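**Bar handle** (also *bar pull*, *T-bar pull*) is a type of cabinet and door hardware in which a straight shaft is held away from the surface by one or more short posts. The user closes the fingers around the shaft and pulls. Bar handles are fitted to kitchen cabinets, wardrobes, drawers and light interior doors.

## Construction

The main part is the shaft, or grip, usually a solid rod or a tube. Each post, called a standoff, meets the shaft at a right angle. On simple models the post is screwed directly into the shaft. On others the two meet in a separate T-shaped fitting, which may be swollen or rounded to hide the joint. The far end of the standoff either sits bare on the panel or ends in a flange -- a disc that spreads the load and covers the edge of the drilled hole.

Dark satin finishes reflect light softly along the length of the shaft and are common on cylindrical handles with round flanges.

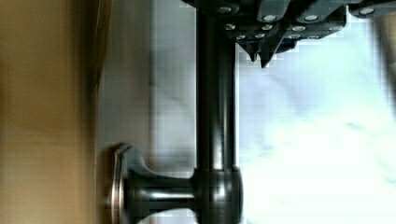
The gap between shaft and panel is known as the projection. It has to leave room for the fingers, and a deeper projection puts more strain on the fixing screws. Handles on doors that open toward a side wall need a check for clearance before drilling.

## Mounting

Most cabinet handles are fixed with machine screws passed through the panel from behind. Spacing is measured between hole centers, not between the ends of the shaft. Vertical mounting is usual on hinged doors, horizontal mounting on drawers. A loose flange is normally cured by tightening the rear screw; worn holes in particleboard are plugged and redrilled.

## Trade use

The Gatchalian hardware register, compiled by Rosalinda Rivera and revised 01/07/2021, lists 2,375 cabinet handles, of which 1,846 are bar types. It files the Stunder pattern (round flange, covered joint) apart from the Plorkside pattern, which has no flange. Lilibeth Estrella's supplement, issued the following April, added 15 entries -- mostly long pulls for wardrobe doors.

## See also

- Cup pull
- Knob
- Escutcheon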